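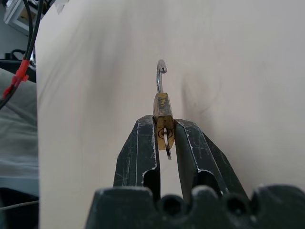 *The lock from the Dinton trunk*

Annunziata Dal Bello had kept the trunk shut for so long that the family had stopped thinking of it as something that opened. It stood at the foot of her bed in Dinton with a quilt over it, and when she moved in with her niece Katia one wet October, it came along too, quilt and all.

"You might at least tell me what's inside," said Katia, who had carried the heavier end up 11 steps.

"Letters," said Annunziata. Then, after her coffee, "And a hat, I think." 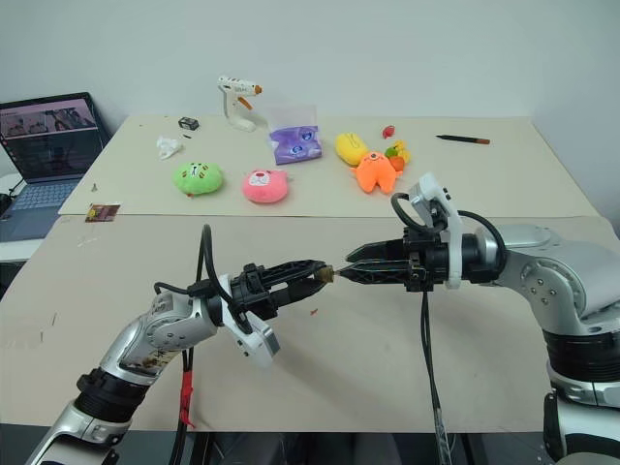

Remo Sala had written to her every Thursday of the year he worked in Ninholm, long letters full of weather and soup and the price of boots, and she had answered perhaps 3 of them (she was proud then, and a slow speller besides). Katia listened to all this from the rug, where she had been sorting the children's things, and she set the plush toys up along the back table against the white wall, one by one, so as not to hurry her aunt by looking at her.

"And the key?" she asked at last.

"Oh, I mailed him the key," said Annunziata. "I thought he'd bring it back."

Katia got up and went to look for the telephone book.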